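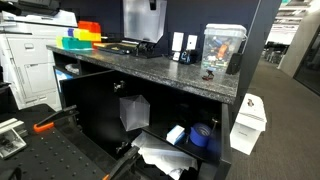

Dede Ayaaba 说,高粱酒煮到第二遍还不塌锅,就说明你们放的高粱不够多。她是在电话里说的,背景里有锅盖掉到地上的声音,她停下来骂了一句锅盖,然后接着说,要么加,要么别管那玩意儿叫高粱啤酒,叫“路过高粱地的啤酒”好了。

我把手机夹在肩膀上,另一只手正伸在糖化锅里,用搅拌桨捅那一层像水泥一样的东西。塌锅这件事我已经做到了,而且是在第一遍。我没告诉她。

2020-09-08 文/Lesia Panasiuk

早上六点到的酒厂。说是酒厂,就是 Wumbei 租的那一间加上后面那半间,半间里放冷库,冷库的门要用膝盖顶一下才关得严。我右膝盖上常年有一块青,体检的时候医生问我是不是踢足球。

今天要试的是 Gronodura 的第四版。名字是去年定的,酒还没定。我们这一行常有这种事,名字先出来,酒标也画了,大家在群里夸了一轮,最后才有人问里面装什么。第一版装的是一款加了高粱的淡色艾尔,喝起来像普通的淡色艾尔在纸箱里过了一夜。第二版酸,酸得很有主见,喝第二口的人很少。第三版我自己是喜欢的,干净,有一点谷壳的涩,后段像刚掰开的生玉米,可是浑得像淘米水,端给客人以后客人总要举到灯底下看,看完再看我。

第四版的计划写在白板上:高粱芽占一半,大麦芽占一半,先单独把高粱那一份煮开糊化,再兑回大麦的醪里,让大麦的酶去收拾残局。道理谁都懂,书上写得很清楚,高粱淀粉的糊化温度比大麦高,你按大麦的温度去伺候它,它就坐在锅底看着你。白板上还写着“洗糟 78 度”,底下画了两道线,是我上一次画的,上一次我把水烧过了头,洗出来一锅单宁,喝完舌头像贴了一层创可贴。

七点钟,送麦芽的车到了,停在巷口,说进不来。每次都进得来,就今天进不来。师傅把袋子卸在路边,让我签字,我说我签了字袋子就自己走进去吗,他想了想,说按规定是这样。于是我推着那辆轮子会往左跑的小车来回走。这辆车往左跑了两年,我已经学会了先朝右边瞄,走直线的时候人是斜着的,隔壁修电动车的老板每次都看,看完低头拧螺丝。

送货单上是 3,955 元。我站在路边看了一会儿这个数字。上一次没有这么多。翻到背面,多了一项“小批量处理费”,意思是我买得太少,给他们添了麻烦,所以请我多付一些。我给供货商打电话,那边很客气,说您要是多订一点,这笔就免了。我问多订多少,她报了一个数,照那个数我得把麦芽堆到冷库里,再把啤酒堆到马路上。我说我考虑一下。她说好的姐,祝您生意兴隆。

高粱芽是另外来的,Dede 帮着牵的线,那家人自己发芽自己晒,每一袋的颜色都不太一样。今天这一袋偏红,闻着有一股干草和可可壳的味道,抓一把在手里搓,芽根会掉。Dede 教过我,芽根要搓干净,留着会苦。她妈妈做的时候是用筛子颠,一边颠一边跟邻居说话,颠完一袋,邻居家的事情也都说清楚了。我没有邻居可说,隔壁老板不爱聊天,我就听广播。广播里在讲怎样挑选冬瓜。

八点半开始煮高粱。这一步最无聊,也最容易出事,要一直搅,不搅就糊底。我站在凳子上搅,蒸汽往脸上扑,刘海贴在额头上,像煮粥铺子的学徒。高粱一过某个温度就突然变稠,前一分钟还是汤,后一分钟搅拌桨立在里面不倒。我加了一点大麦芽粉进去让它松一松,这是第三版学来的,松得很慢,但是松了。锅里的颜色从粉红变成砖红,又变成一种很难用来形容食品的颜色。

煮开以后按说要保持半个钟头。我保持到第二十分钟,手机响了,是 Cinell 的人,问周末的生啤能不能提前一天送。Cinell 是我们最大的客户,意思是他们有九个酒头,给了我们一个,那一个还在最边上,靠洗手间,客人排队的时候顺便点一杯。我很珍惜这个酒头。我们的世涛在那里卖得不错,可能排队的时间正好够一个人读完酒单上的那段介绍。我说可以提前,他说那顺便把酒管也洗一下吧,上次的有点黄油味。

黄油味。我听见这三个字,手里的桨停了。

洗酒管本来是店里自己的事,合同上写得清清楚楚。可是酒管脏了,客人说的是“Wumbei 的酒有股怪味”,不会有客人说“这家店的管子有股怪味”。所以这几年我洗过的别人家的管子,比洗过的自己家的窗户多得多。我问他上次洗是什么时候,他说上次就是你洗的呀。我算了算,那是夏天刚开头的时候。这期间管子里流过了一整个夏天。

挂了电话,锅底糊了一块。不大,味道也不重,我把上面的慢慢舀出来,底下那一层留在锅里不动它。尝了一口,有一点点锅巴香。我在记录本上写:轻微焦香,风味待观察。记录本是给以后的自己看的,以后的自己应该看得懂这句话的意思。

十点把高粱醪兑进大麦醪里,温度计往上爬,停在该停的地方,这是今天第一件顺利的事,我还特意给它拍了一下手。保温一个钟头,滴碘液,碘液变成蓝黑色,说明淀粉还在。再等一刻钟,再滴,还是蓝黑色,淡了一点。又等。第三次滴出来是一种犹豫的棕红,我对着窗户看了半天,决定相信它。

然后就是过滤,然后就是塌锅。

高粱没有壳,书上也写了。大麦的壳在锅底铺成一层滤网,麦汁从里面流过去,高粱进来把滤网全糊上,像往纱窗上抹了一层浆糊。我准备了稻壳,准备得很充分,洗过,晾过,装在一个干净的袋子里,就放在门边。放在门边的意思是,没有放进锅里。我打开阀门,流出来一股很漂亮的红色麦汁,流了一小杯,变成一条线,变成滴,然后没有了。我还纳闷了几秒钟,一转头看见门边的袋子。

Dede 的电话就是这时候打进来的。

她每次打来都不问我在干什么,她认定我总在煮东西,基本上也没有错。她现在住的城市比我这里早天亮,今天她也在煮,煮的是她那种,高粱加水,加上一种黏黏的树皮汁来澄清,头天发酵第二天喝,过了第三天就拿去浇地。她对“保质期”这个词的态度一直很冷淡。我跟她说我们的酒要放三个礼拜才能喝,她说三个礼拜,婚礼都办完了,孩子都会叫人了。

她说得对的地方是,我们一直在用做大麦啤酒的办法逼高粱听话。要清,要亮,要有泡沫,要装进瓶子里半年不变。高粱酒在她那边是浑的,是酸的,是温的,盛在葫芦瓢里,喝的人坐在树底下,没有人举起来对着光看。可是我这里没有树,只有一个靠洗手间的酒头。

我把这话说给她听,她笑了很久,笑完说,那你就做个好看一点的,但是要加够。又说,你那边怎么这么安静,水声都没有。我说在休息。

挂了电话我把阀门关上,从底下往回顶热水,把醪床整个浮起来,稻壳一把一把撒进去,再用桨轻轻地划,像给一个脾气很大的人盖被子。划完等一刻钟,让它自己沉下来。等的时候我把送货单又看了一遍,处理费还在上面。

再开阀门,流了。很慢,细细的一条,但是没有断。我搬了凳子坐在旁边看着它流,中饭是坐在那里吃的,昨天剩的荞麦饭和半根黄瓜。洗糟水烧到 78 度就关火,我用两支温度计量的,一支说到了,一支说差一点,我听了那支便宜的,它从来没有骗过我。贵的那支叫 Domo,是个带蓝牙的,可以把温度发到手机上,上个月它在半夜给我发消息说发酵罐已经沸腾,我穿着拖鞋跑过来,罐子好好的,十八度,一个泡一个泡地往外冒。从那以后我对 Domo 的感情就淡了。它还在用,毕竟花了钱。

整个过滤用了将近三个钟头,平时一个钟头出头就够。下午两点半才开始煮沸。糖度比计划的低,低得不多,我在白板前面站着,想要不要加一点糖浆补回来。第一版的时候补过,补完酒体薄得像有人在里面掺了礼貌。这次不补了,淡就淡一点。酒精度原来想做到百分之五,现在看四点多,写在酒标上也不难看。酒标倒是要重印,旧的那批写的是五,印多了,堆在柜台后面,平时拿来垫桌脚、记电话,有一张背面还写着去年某个人的婚礼地址,那个婚礼我没有去成,也是在过滤。

酒花放得很省,开锅的时候一把,结束前一小把,想让那点可可壳的味道留下来。这几年大家做什么都要往里砸酒花,干投一遍不够投两遍,我们自己的那款浑浊 IPA 也是这么做的,卖得最好,付房租全靠它。我不讨厌它,我对它就像对一个很能赚钱的表哥,逢年过节坐一桌,夸他几句,他开车送我回家。可是轮到 Gronodura,我想让人喝到谷子。高粱的味道不大声,酒花一进来就听不见了。第二版之所以酸得那么厉害,也是想让别的东西给它让让位置,结果乳酸菌把位置全坐了。

四点回旋沉淀,四点半过板换。板换也慢,出口温度迟迟下不来,九月了自来水还像洗过澡的水。我把冷水开到最大,一边看着水表转一边心疼。投酵母是五点二十。用的还是那株农舍酵母,吃得干净,不挑食,稍微热一点也不发脾气,胡椒味会出来一些,跟高粱倒是合得来。Dede 建议我用她那边的办法,拿一截编好的绳子泡在上一批酒里,晾干,下一批开工时再把绳子扔进去,酵母都在绳子上。我觉得这个办法美极了。我也知道要是哪天食品检查的人来了,看见冷库墙上挂着一串绳子,我得解释到下班。

顺便写下来,免得忘:这一批如果顺利,最多能灌 470 瓶,过滤损失这么大,肯定到不了。瓶子够,瓶盖要再看一下,上回拿错了型号,压上去看着都很好,过了一夜,早上进来满屋子都是轻轻的“嗤”声,像一屋子人在对我表示不屑。

六点去 Cinell 洗管子。背着碱液和那只手摇泵,坐了四站公交,旁边的小孩问他奶奶这个阿姨是不是打农药的,奶奶看了看我的泵,说应该是。到了店里还没开始上客,吧台的小伙子给我倒了一杯水,自己靠在冰柜上刷手机。我把扎啤头拆下来,里面那一圈东西我就不写了,写了以后自己翻到会难受。碱液泡了一刻钟,放出来是茶色,再泡,淡茶色,再冲清水,试纸测到中性。接上酒,倒一杯,闻,没有黄油了。

我叫小伙子也闻一下。他闻了,说,咦,原来是这个味道啊。

我问他,你之前以为是什么味道。他说以为你们世涛就是奶香型的,还有几个客人专门来点这个,说别家做不出来。

我端着杯子站在那儿,不知道该不该高兴。他很诚恳地问我能不能做一款固定的,就叫奶香世涛,肯定好卖。我说那个味道叫双乙酰,管子脏了长菌就有。他点点头,过了一会儿又问,那能不能控制它长到一个合适的程度。

店主后来也出来了,问 Gronodura 什么时候能上。去年我跟他说过年底,后来说开春,再后来改口说“快了”。今天我说三个礼拜。说完自己心里一沉,三个礼拜是酵母一天也不偷懒的算法。他说好,那把酒头给你留着,不过你们那款世涛得先下来,只有一个头。我说世涛不是卖得挺好吗。他说就看洗完管子以后还好不好了。

回来又坐四站。路上给 Dede 发消息,说今天高粱加到一半了。她回:一半是多少?我说百分之五十。她过了很久才回,发的是一张笑脸,后面跟着一句,我奶奶加百分之百,她也没有稻壳。

我在公交上想她奶奶怎么过滤的。后来想起来,Dede 讲过,根本不走醪床,静置一夜,上面的清液舀出来,底下的稠的再煮,煮完兑回去,最后用一只编的长筐子沥。先舀走上面的酶,再把底下的淀粉煮烂,再把酶兑回来。这跟我白板上画了三天箭头的那个方案是同一回事,只是她奶奶没有白板。我还在方案旁边写了“创新工艺”四个字,回到酒厂以后第一件事就是拿抹布把那四个字擦了,擦不太干净,现在写的是“新工”。

八点多看了一眼发酵罐,气封还没动静,正常,投下去才三个钟头。我还是站着看了一会儿。Domo 发来消息,说罐内温度零下九度。我去摸罐壁,温的。

糖化锅还没洗完。糊的那一块泡了一下午,边上翘起来了,中间死活不动,用木铲刮,刮一下掉一点渣。刮到后来发现锅巴那一层下面的颜色很好看,深红,发亮,抠了一粒尝,甜的,带点咖啡味。要是下一版专门烤一小部分高粱芽呢,用炒锅干炒,炒到这个颜色,跟着最后一批下锅,不用多。第五版的想法就这么从锅底刮出来了,第四版还一个泡没冒。我写在记录本上了,写在“轻微焦香,风味待观察”的下面。

酒糟装了好几桶,养鸡的那位说今晚来拉,现在也没来。去年他来拉的是浑浊 IPA 的酒糟,鸡不爱吃,嫌苦。他打电话来,语气很委婉,问我们能不能考虑少放点酒花。我跟他说今天这一批很淡,谷子味重,鸡应该喜欢。到目前为止,这是 Gronodura 收到的第一笔确定的订单。

桶放在后门外边盖着盖子,明天有太阳,再不来就要酸了。

明天要做的:打电话问瓶盖型号。跟供货商再谈一次处理费,态度好一点。买稻壳,买回来直接放在锅边上。世涛的桶从 Cinell 拉回来一只空的。右边轮子上点油,也可能是左边。问 Dede 那个树皮汁到底是什么树,她每次说的名字我都记不住,我查过,查出来的全是秋葵。秋葵也行,菜场就有,切片泡水,滑溜溜的一碗,倒进去看它能不能把浑的带下来。先拿一个小罐试,别又整锅倒。

九点四十,走之前又去看了一次。气封里鼓起来一个泡,停在那里,没破。我等了一阵子,灯管嗡嗡响,冷库启动了又停。关灯,用膝盖顶门。

分类:酿造日记 / 高粱与杂粮 / 小批次

联系我们 | © Wumbei 酒坊 保留所有权利 | 返回顶部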